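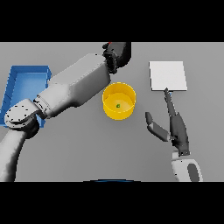

Hard water and the building boiler: what changed in January

Members at the Skornstead building have asked why the hot taps on the upper floor ran slow through most of the winter. The cause was scale in the plate heat exchanger, and the rest of this item covers how it was found, what was done, and what tenants should expect from now on.

The incoming supply at Skornstead is hard. When hard water is heated, dissolved calcium bicarbonate breaks down and calcium carbonate comes out of solution, mostly on the hottest surface available. In our system that surface is the domestic side of the exchanger, where the channels between plates are narrow. A thin layer does two things. It insulates the metal, so the boiler has to run hotter for the same tap temperature, and it narrows the passage, so pressure drops across the unit.

The boiler log shows the flow temperature creeping upward from the fall onward. The setpoint had been raised twice to keep the taps warm, which hid the problem and made the scaling faster. Precipitation increases with temperature, so a higher setpoint on a fouled exchanger is the wrong direction to go.

The exchanger was isolated and flushed on the domestic side with a citric acid solution, circulated by a small pump through the service ports. The first charge was spent early and had to be replaced. After the second charge the return ran clear, the unit was rinsed with fresh water until test strips read neutral, and the setpoint was put back where it started. Total cost of parts and chemicals was $497. The Jistum quote for a replacement exchanger, fitted, was $2125, and it remains on file in case the plates turn out to be pitted.

Tap aerators were not part of this work. If flow is still poor at one tap and normal at the next, unscrew the aerator and soak it in white vinegar overnight. Grit loosened during a flush tends to end up there.

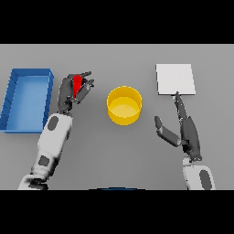
Gayan Marikar wrote in to ask whether a softener would have been the better purchase, given that the flush only removes what has already formed. A softener on the hot feed would prevent most of it, yes. It would also need salt, a drain connection and floor space in a plant room that has little of either to spare — the drain is on the far wall, behind the expansion vessel. The Somboon unit we priced last year assumed a drain within reach. A fresh quote has been requested with the pipe run included.

In the meantime the exchanger will be flushed on a schedule. Pressure gauges have been fitted on both sides of it, and the difference is written on the sheet inside the plant room door. A rising difference at the same flow means scale is returning. Please leave the sheet where it is.

Two requests for tenants follow from this.

1. Report slow hot water early, with the floor and the tap. Say whether the cold tap beside it is also slow. If both are slow the fault is upstream of the boiler, and the exchanger can be left alone.
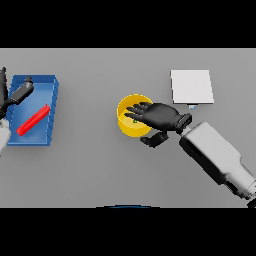

2. Leave the boiler setpoint alone. The panel now has a cover, but the cover does not lock. Requests for a change go to Hyun-seo Bang, and any change gets logged with the gauge readings taken before and after.

The next flush is planned for the summer shutdown, when hot water will be off for one morning. Notices will go up on each landing.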